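Teleoperation group moves its first lessons into the simulated room

Sunday, September 11, 2022

The Wusier teaching group has finished its first full round of remote demonstrations in simulation. Since June, operators have been recording tasks in a rendered room before trying them on the arm in the lab. The first round closed with 3653 demonstrations kept, and all of them are now on the group's shared drive.

The setup is simple to use. An operator sits at a desk with a hand controller and a monitor, picks a task from the list, and performs it. The controller's position is passed to the simulated arm, and the software stores the joint angles, the gripper state and the camera views at each step. When the operator presses the side button, the recording ends and the room resets. Attempts can be thrown out on the spot, and new operators are told to throw out plenty of them.

Jinfeng Dong, who runs the sessions, asked for a room with some structure in it after the early tests in a blank space. Operators in the blank space kept misjudging depth. With walls, beams and furniture to look at, they had an easier time telling how far the hand had traveled. The room was put together by Plullero, which also supplies the controller software.

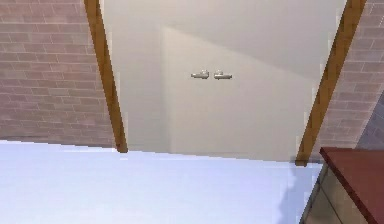
The simulated room, with the two wall fixtures between the beams.

Each session starts with a look around the room through the camera the learning software will use. Operators check the view before they record anything. If an object they need is hidden or too close to the border of the view, they change the start position and check again. Dong would like this done every time, including by people who have been through it before.

The tasks in the first round were short: reach to a marked point, pick up a block, set it down, push it to a line. A typical recording ran 17 seconds. Longer recordings were accepted, but anything with a long pause in the middle was sent back. The policy trained on early files had learned to stop where the operators stopped to think, and it would hang there until someone ended the run.

Results on the real arm are mixed so far. Reaching carried over well. Picking did not, mostly on account of friction settings that were too generous in the simulator. Feng has sent new values for the gripper pads, and the picking demonstrations will be replayed with those before anyone records more. Pushing has not been tried in the lab yet.

The next round adds hand guiding. An operator will hold the real arm by the wrist and lead it through the motion, and the same task will be recorded by remote control for comparison. Asovex is lending two wrist handles for the work. Operators who want to take part need to complete two practice sessions first. Sign up on the sheet outside the lab or write to the group.

Questions about file formats should go to the group's mailing list, where the converter script is also posted.

You are receiving this newsletter because you signed up for Wusier group updates. Unsubscribe or change your preferences at any time.

© 2022 Wusier Teaching Group | Contact | Back to top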